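The Cabinet That Would Not Segment

Where simulated perception goes wrong, and what one tooling group does about it

Most failures in a manipulation stack are reported in the wrong place. The planner returns no path, so the ticket goes to planning. The gripper closes on air, so the ticket goes to control. At Jalledano, a small software firm that builds simulation tools for mobile manipulators, engineers spent most of November moving such tickets back upstream, to the part of the stack that decides where surfaces are.

The firm's main product is Tulow, a scene generator. It takes a room layout, fills it with furniture, assigns materials and lighting, and renders what a robot would see. A second package, Mamo, consumes the rendered views and produces a surface map: planes, edges, normals and a confidence value for each. The planner works only from that map. It has no access to the simulator's own geometry, even though the exact answer is sitting in memory on the same machine.

That separation is deliberate. A planner that reads ground truth will pass every test in simulation and fail on hardware. The cost is that every rendering fault is now a perception fault, and every perception fault can become a motion fault.

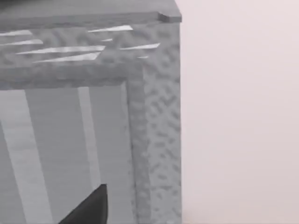

Mamo's plane fitter is the component with the most trouble at close range. From across a room, furniture gives it long edges, corners and a floor line to anchor against. At working distance, most of that context is gone, and the fitter has to rely on local shading and texture. A dimpled grey surface can produce normals that point in many directions over a small area, and the thin white streaks on the cabinet's upper rail are worse: sharp-edged, fully saturated, and easily mistaken for slots or gaps. The recessed panel has the opposite problem. It is flat, but its pale vertical bands can be read as a change in depth.

The first fix the group tried was a filter on saturated pixels. It removed the false slots and also removed real ones, including narrow gaps between drawers. The filter was withdrawn after 2 test cycles.

The second fix was to have Mamo compare the same patch of surface across successive views as the arm moves. A highlight tends to slide over a surface when the viewpoint changes. A gap stays where it is. The method needs accurate arm kinematics and a buffer of recent views, and it adds 11 milliseconds to each map update. The control loop runs on its own thread and does not wait for the map, so the delay affects replanning only.

Streaks that come from the renderer do not always obey this rule. Some flicker from one view to the next, and some stay fixed in texture space and look exactly like geometry. Tulow now runs a check before a scene is released. It renders each close-up twice, with different sampling seeds, and flags pixels that disagree. Faults that survive both passes have to be found by comparing the material against a reference render, a slower job that runs overnight.

The regression suite holds 2,267 close-range views. A change to the plane fitter is accepted only if no view loses a true edge that the previous version found. The rule is strict, and it has blocked changes that improved the average score. The group has kept it, on the grounds that a missed cabinet edge is a collision and a spurious one is usually a detour.

Clivell, the planner that sits on top, needed smaller changes. It used to treat every surface in the map as solid. It now reads the confidence value and widens its clearance near low-confidence patches, then slows the final approach. In tight spaces the wider margin can close off the only route to a handle. When that happens, Clivell requests another view from a different wrist angle before it reports failure.

The request is limited to one extra view per approach. Raising the limit is an open item for the next release, along with a log format that records which surface patch caused a plan to be rejected.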